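3.2 Setting up and looking after the cell

The Vovero cell is the oldest of the three we keep at Vorkcombe, and much of what we know about keeping any of them honest we learned on this one. It is a table standing inside a frame of black bars, with an aluminium rail down either side, and the operator works with a gripper in each hand. Both grippers stay cabled during a session. We did try a battery arrangement early on, and it was pleasant to use, but the two clocks drifted apart over a long morning and we were forever lining the recordings up again afterwards, so the cables came back and everyone learned to live with them.

The work surface gave us more trouble than anything mechanical. Cloth slides on bare timber, and in the first weeks our operators found that a hem pinched at one end would drag the whole piece sideways before the second gripper had closed. A white foam board laid over the tabletop cured most of that. It gives a little under the jaws, so that an operator can press down slightly to get under an edge, and it is cheap enough that we replace it without any fuss when the surface becomes scuffed. We change the board every Tuesday, whether it looks tired or not, and we wipe it over before the first session each day.

Each jaw pair is checked before work begins. The operator closes the grippers on a strip of scrap cotton, pulls gently toward the body, and looks for any slip at the tip. If the strip creeps, the pads are cleaned with a damp cloth and left to dry, and if it creeps a second time they are changed. Desmond Strickland, who built most of the fittings and has a good deal more patience than the rest of us, also asks operators to open and close each gripper 10 times while watching the trace on the monitor, as a sticky hinge shows up there well before a hand can feel it.
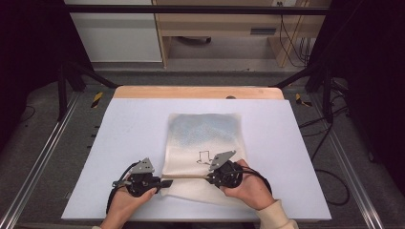

Cable routing deserves a paragraph of its own, dull as it may sound. Our first layout brought both leads in from the same side, and the left one crossed the operator's wrist whenever the hands came together to fold. We now let each lead leave on its own outer side, with enough slack for a full reach to the far edge of the table and not a great deal more. The strain relief is a soft tie, done up by hand. Hard plastic ties were tidier - we liked the look of them very much - but they pinched the jacket, and in July we lost the better part of a week to an intermittent fault that came down to one of them.

Over the period reported here the cell recorded 1,832 folding attempts. Of these, 1,264 passed our checks and were kept for training, and 789 of the kept attempts were made after the change in cable layout. We would be wary of reading too much into the split, as the operators were also becoming more practised and the garments were not the same from one month to the next, but the maintenance log (kept in a paper notebook beside the cell) does show fewer stoppages in the later period.

The metal plates on top of the grippers are the one part we ask operators to leave alone. A plate that has been nudged will still look perfectly straight to a tired eye, and the error travels quietly into every attempt that follows. When a gripper is dropped, even onto carpet, it goes back to the bench and is measured against the Zasau jig before it is used again. The same procedure has since been taken up for the Lund cell, with a slightly looser tolerance to suit its wider jaws.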